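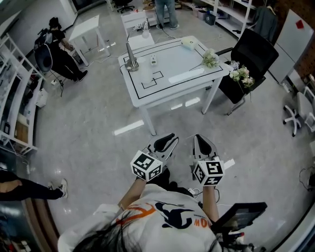 Stop paying for the monthly spray

19 Feb 2019

Short one today, between jobs. Or it was meant to be short.

I have an opinion about the monthly pest control contract and the opinion is that most small buildings should cancel it. I sold those contracts for 9 years. I sold a lot of them. So take this as a confession if you like, or as sour grapes, I don't mind.

The way it goes. A tech shows up on the second Thursday. Walks the baseboards with a pump sprayer. Looks under the sink, maybe. Leaves a slip on the counter with three boxes ticked. Gone in twelve minutes. The customer feels looked after and the roaches in the wall void between 2 and 3 feel nothing at all.

Baseboards are where people see bugs. Not where bugs live. German roaches live where it's warm and tight and there's food within a few feet - the fridge motor, the hinge side of a cabinet door, the hollow leg of a prep table. Spray on a baseboard does very little for any of that. Some of the older products pushed them deeper in, and then you had them in the next unit too, and then the next unit signed up. Good for the route. I'm not saying anyone planned it that way. I'm saying it was good for the route.

When I was with Bunodier we had a building over on the Contreras side of town, twenty-some units, brick, old steam heat. Sprayed every month like clockwork. The owner had paid $2391 over the term and was fairly proud of it, had all the slips in a binder. And he had roaches. Of course he did. There was a gap behind the kitchen riser on every floor you could put your hand in. Monthly service had been walking past that gap for years. It wasn't on the slip.

Two tubes of sealant a floor, some copper mesh, bait in the hinges, one return visit. I got told off for it! The job was coded as a spray stop and I'd used half a day.

What I think people should buy instead is inspection. Pay somebody for their eyes. An hour and a half with a flashlight, a mirror and a screwdriver, kick plates off, outlet covers off where it's safe, and at the end a list. Where the harborage is, what's open, what's leaking, what to fix first. Then treat what's on the list. Then put glue boards down and go back and read them. If the boards are clean you don't treat. That's the whole method and it isn't new, the schools have worked that way a long while.

Monitors are the part that gets skipped and it drives me up the wall. A glue board costs less than a cup of coffee. It tells you which direction they're coming from, what age, wether you've got a population or a stray. A handful of tiny nymphs under one stove is a totally different problem from one adult by the back door. Same slip gets left for both.

Now the other side, becuase I do get the emails.

"My restaurant has to have a contract." Yes, plenty do. Your lease or your auditor or your buyer may want paper every month. Fine. Then have the monthly visit, but write into it that the visit is an inspection and that product goes down only where there's evidence. Most companies will agree if you ask before signing. After signing, good luck. Gorero's standard form even has a line for it now, bottom of page 2, you have to initial it. Hardly any customers do. I don't think the reps point at it much.

"I cancelled and they came back." Could be. Did anything get sealed? Did the dumpster lid get fixed? If the only thing between you and mice was a bait box by the door then cancelling the bait box gets you mice. I'm not telling anybody to cancel and do nothing. Doing nothing is worse, I'll give the sprayers that.

"Inspection costs more." First visit, yes, a good deal more. Second one less. By the third I've usually got very little to do there besides read boards and complain about the mop sink.

Warranties. Ugh. Read the thing. A warranty that says we'll come back and spray again for free is a promise to repeat what didn't work. I'd want one that names the pest, names the rooms, says what they'll do differently on the callback. The Plorach plan, the one that was all over the mailers last fall, says "100% covered" on the front and then on the back lists bed bugs, carpenter ants, anything with wings and any unit with "sanitation concerns" as not covered. Any unit with a kitchen, in other words.

And techs. I don't blame techs. Fourteen stops a day, paid by the stop, truck shared with another guy. You can't pull a kick plate in twelve minutes and put it back. Give those same people six stops and they'd find everything, most of them know exactly where to look and haven't been allowed to. If you own a company and you're reading this - pay by the hour. Watch your callbacks after.

Anyway. If your renewal came in the mail this February, don't just sign it. Ask what was found last year, and where. Not what was applied. Found. If they can't say, you have your answer, and the cancellation window on most of these is thirty days so check the date on yours tonight.

Got to run, squirrel in an attic.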